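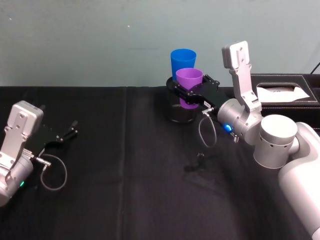 The Black Tablecloth Pages

Heather Sutcliffe's gallery of things put on a table

Welcome back to the gallery, or welcome, if you came looking for the other Heather Sutcliffe, the one with the spaniels. I have been laying tables for village teas, christenings and one regrettable murder mystery evening since I was tall enough to see over the edge. These pages are where I keep the results.

This one is about cups and where to put them. My view is that a cup left to itself will wander, and that a holder is cheaper than a search party.

Blue and purple, together
A blue cup at the back, a purple one in front and a little lower, both plastic, both wider at the top than the bottom. They share a black holder with a mesh look to it. Raffaele Lombardi says the colours clash. Raffaele owns a mustard bathroom.

The holder
Black, round and upright, with a bit of a shine. You can make out the lower part of the purple cup through the side, so there is no hiding a dirty one. I have seen the same sort of thing used for pens, whisks and, at Corrado Longo's, unpaid bills.

The cloth
Black, with the fold line still in it and a few faint creases. I do own an iron. There is a paler, dusty-looking patch towards the middle as well, and black cloth will always find you one of those – my aunt swore by a damp sponge, and her tablecloths were grey.

The wall
Pale, somewhere between grey and teal. Ubaldo Zanetti calls it duck egg, but he calls everything duck egg. It does the blue cup no harm at all.

Notes for borrowers
Cloths go out at 30 pence each and come back folded, please. The big white one has now been to over 100 teas and should be spared beetroot. If you want cups, ask early in August, when everybody else wants them too.

Coming next: jugs, and the gravy boat that Brunello Guerra insists is a jug.

Page last changed Wednesday, March 31, 1999. You are visitor number 488, and I was a fair few of the others.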